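Boletim da Associação de Moradores de Kodby

Cuidar das superfícies claras: o que mudou nas salas comuns e o que cada um pode fazer em casa

Quarta-feira, 12 de fevereiro de 2020

Na última reunião de moradores voltou a falar-se do estado das mesas nas salas comuns dos blocos Fokstead e Urkivel. As mesas brancas foram compradas no verão passado, custaram 1.335 euros no conjunto, com transporte incluído, e já há quem se queixe de manchas amareladas e de zonas baças. Pediram-nos que puséssemos por escrito as indicações de limpeza que o fornecedor deixou, e aproveitamos para juntar o que fomos aprendendo com o uso. Quem tem em casa tampos brancos, bancadas de cozinha ou secretárias de cor clara encontrará aqui conselhos que também lhe servem.

O primeiro ponto é o pó. Antes de molhar seja o que for, passa-se um pano seco ou uma escova macia. As migalhas e os grãos de areia que vêm agarrados aos sacos das compras riscam o acabamento quando são arrastados com o pano molhado, e os riscos finos são o que dá aquele aspeto baço visto de lado. No bloco Urkivel, onde a porta da sala dá diretamente para o caminho de terra batida, o problema é maior do que em Fokstead, e pedimos que os sacos fiquem no chão ou no banco da entrada.

O segundo ponto é a quantidade de produto. A maior parte dos danos que vimos vem de detergente a mais. O detergente que não é retirado seca, forma uma película e essa película agarra a sujidade do dia seguinte. Para um balde pequeno chegam 15 mililitros de detergente neutro da loiça em água morna, uma colher de sopa. Mergulha-se o pano, torce-se bem e limpa-se em passagens direitas, de uma ponta à outra, com cada passagem a cobrir um pouco da anterior. Os movimentos em círculo espalham a gordura. Depois repete-se com um segundo pano só com água e seca-se no fim.

O pano conta tanto como o produto. Os de microfibra funcionam bem, desde que sejam lavados sem amaciador, que lhes tapa as fibras e os faz deslizar sem apanhar nada. Os panos de algodão velhos também servem, de lençol ou de camisa, desde que não tenham botões nem costuras grossas. Convém experimentar os panos de cor viva, azuis e vermelhos sobretudo, num canto escondido antes da primeira utilização, com água morna, para ver se largam tinta. Num tampo branco uma mancha de tinta pode demorar semanas a sair.

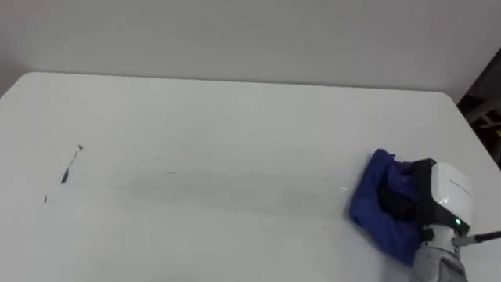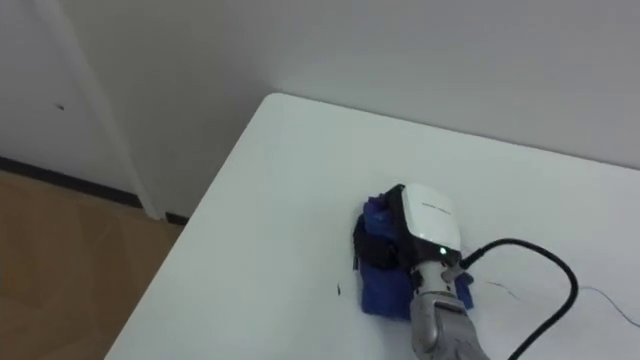
Quanto às manchas, há três tipos que aparecem com mais frequência e cada um pede o seu tratamento.

As de café e chá saem quase sempre com bicarbonato de sódio misturado com água até fazer uma pasta mole. Espalha-se sobre a mancha, espera-se dez minutos e retira-se com um pano húmido, sem esfregar. Se a marca for antiga, repete-se no dia seguinte. Não vale a pena deixar a pasta de um dia para o outro, que seca e depois é preciso raspar.

As de caneta e marcador são mais difíceis. O álcool resolve a maioria, aplicado num disco de algodão e não diretamente na mesa, com toques curtos de fora para dentro. Depois lava-se logo com água e sabão. O verniz de algumas mesas mais antigas não aguenta o álcool, e nesses casos é melhor ficar com a mancha do que com um círculo sem brilho. As duas mesas castanhas da sala de leitura de Fokstead estão nesta situação e não devem levar álcool de forma nenhuma.

As de gordura, que se encontram sobretudo depois dos jantares de sexta, limpam-se com a mesma água e detergente do costume, mas um pouco mais quente. O erro habitual é ir buscar o desengordurante do forno. Tivemos um caso em dezembro e a zona ficou áspera ao toque. O desengordurante foi retirado do armário e pedimos que ninguém o volte a pôr lá.

Ficam também de fora a lixívia, os cremes abrasivos, a palha de aço e o lado verde das esponjas. A lixívia amarelece muitos acabamentos brancos com o tempo, e a maior parte das pessoas que a usa fá-lo justamente para tirar o amarelo. As esponjas conhecidas como mágicas são, na prática, uma lixa muito fina. Podem usar-se uma vez por outra numa marca teimosa, mas nunca na limpeza de todos os dias.

Sobre o amarelecimento, convém dizer que nem tudo é sujidade. A luz do sol direta altera a cor de muitos materiais claros, e as mesas encostadas às janelas do lado sul mudaram mais do que as outras. Não há produto que reverta isso. O que se pode fazer é rodar as mesas duas vezes por ano e correr as cortinas nas horas de mais sol. O Wolfram Sperling, do bloco Urkivel, ofereceu-se para tratar da próxima rotação, que ficou marcada para o último sábado de fevereiro, às dez da manhã. Quem puder ajudar a carregar deve aparecer de sapatos fechados.

O calor é outro assunto. Um tacho ou uma cafeteira pousados diretamente no tampo deixam um anel esbranquiçado ou uma bolha, e nenhum dos dois sai com limpeza. Há bases de cortiça na gaveta debaixo do lava-loiça, nas duas salas. Contamos que voltem para a gaveta depois de usadas. No Natal desapareceram quase todas as de Fokstead e foi preciso comprar outras.

Falta falar do chão junto às mesas. Quando se limpa o tampo com demasiada água, ela escorre pela borda e cai sempre no mesmo sítio. Na madeira isso acaba por abrir as juntas. Um pano bem torcido evita o problema, e se mesmo assim pingar, seca-se na hora. Para as pernas das mesas comprámos feltros autocolantes. Sobraram alguns, que estão na caixa de ferramentas do bloco Fokstead, à disposição de quem precisar deles para as cadeiras de casa.

Em relação aos produtos, a partir deste mês passamos a comprar tudo na drogaria Srivastava, que nos faz entrega e aceita de volta as embalagens vazias. A despesa prevista para limpeza das duas salas é de 200 euros até ao verão, dos quais 165 já estão comprometidos com detergente, panos e sacos. O que sobra fica para imprevistos. Os recibos podem ser vistos na pasta cinzenta, na prateleira da entrada de Fokstead.

A escala de limpeza mantém-se como estava, com uma alteração: quem reserva a sala para festas de anos passa a limpar as mesas na própria noite, e já não na manhã seguinte. O açúcar e os sumos secam depressa e dão o dobro do trabalho. A folha de reservas tem agora uma coluna para assinalar que a limpeza ficou feita. Pedimos que seja preenchida com letra legível.

Os panos usados vão para o cesto por baixo da janela e são lavados a 60 graus, separados da restante roupa. Não os deixem molhados em cima da torneira. Ganham cheiro ao fim de um dia e depois passam-no para a mesa seguinte.

Dúvidas sobre manchas que não estejam aqui referidas podem ser deixadas por escrito na caixa do correio da associação, com indicação da sala e, se possível, do que foi entornado. Respondemos no próximo boletim, onde publicaremos também o horário de primavera da sala de leitura e o resultado da votação sobre os estendais.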